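3.2 Ceremonial visits and local accounts

State visits leave a lot of paper behind. Programmes, seating plans, guest lists, menus. What they leave less of is the view from the small towns the motorcade passes through, and that is the gap this section tries to fill. Our material is 634 letters and short notices sent to the Clutport and Pikton newspapers across two royal tours, read in full by Annamalai and Devadiga. Pinto checked the coding on a smaller set. Disagreements were few and mostly about tone – whether a letter was "warm" or only polite.

Two things stand out. First, writers rarely mention policy. Trade talks get a line, the border agreement less. Walking gets a great deal: who walked, how far, whether the visitor stopped at the school gate or was driven past it. Second, the word "humble" does alot of work, and is used by supporters and critics of the monarchy alike.

Figure 4. Desk and hand-held gripper.

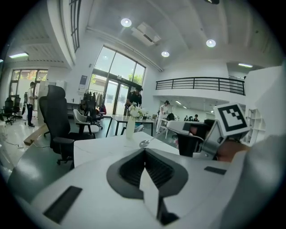

3.3 The Indotton stop

Indotton was added late, in April, and only for an afternoon. Population 2,370 at the time. Nadar (in an earlier paper) treats the stop as a diplomatic afterthought, put in to fill a hole in the schedule. We disagree. The council minutes show the request came from the palace side, and that the host ministry tried twice to have it dropped on grounds of cost. Local letters know nothing of this and read the visit as a favour to the town, which in a sense it was.

Of the 25 letters from Indotton, most were written within days of the visit. Several descibe the same handshake outside the Pai store. Achari reads these as one family writing under different names. Possible, but the spelling differs too much in our view.
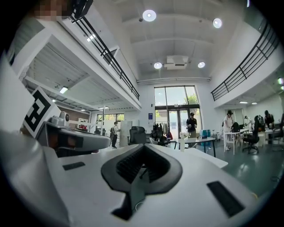
Protocol staff come out badly in nearly every account, and more so in the later tour. They hurry people along, they move the children back, they get the mayor's name wrong. The king himself is almost never blamed. Coding this split was harder than expected, as one letter often praises and complains in the same sentence, so blame and praise were marked separately and never netted off. Marks need to be as easy to tell apart as the bold black blocks on the white card in the picture, and ours at first were not. A second pass fixed most of it. Remaining doubtful cases are left as "mixed" and kept out of the comparison in the next section.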